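3.2 Collecting demonstrations in working kitchens

We were eager to get out of the lab as early as we could. A robot that has only been shown how to clear a table under even light, with the same six objects on it, learns that table very well and very little else. So most of the demonstrations in this study come from hand-held gripper tools, which a person carries from room to room and uses to do an ordinary chore while the camera on the tool records. We gathered 1000 demonstrations this way at the Tolwood site and 680 at Plurnstead. A further 520 were recorded by remote control on the Parkberg arm, using the same list of chores.

The list was kept short on purpose. Each entry is a single line, such as "put the wipes away" or "hang the cloth," and the person doing the chore decides how to go about it. We gave no rules about which side to approach from or how fast to move. This gave us a wonderful spread of styles! Some people slide an object to the rim of a counter before closing the fingers on it, others come straight down from above, and a few do both within the same session. Figure 4 shows the tool's view during a cleaning chore, with a canister of disinfecting wipes held against a background of brushed steel.

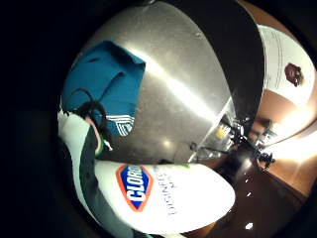 Glória Marinho objected, on reading an early draft, that letting people choose their own approach could leave the policy torn between two good ways of doing one job, and that an average of the two might be worse than either. She asked whether we had thought of fixing the approach for each chore and giving up some variety in return. We took the point seriously. With a plain regression policy she would be right, and our first runs on the Calado simulator showed exactly the halfway motions she had in mind. The policy described in Section 4 samples a whole short stretch of motion at a time, so it can commit to one approach and stay with it, and we kept the free style of demonstration.

Steel counters deserve a word of their own. A shiny surface throws a band of light across the view, and the band shifts as the tool moves. We left these recordings in the training set without any correction. The wide lens helps a great deal, as there is nearly always some part of the room away from the glare that the tracking software can hold on to.

Remote-control sessions were slower to collect but easier to clean up, and the joint angles come for free. Hand-held sessions need an extra step to recover the path of the tool, and we dropped any session in which that path jumped. The counts given at the start of this section are what remained after that step. Section 3.3 covers how the two sources were brought onto a common time base.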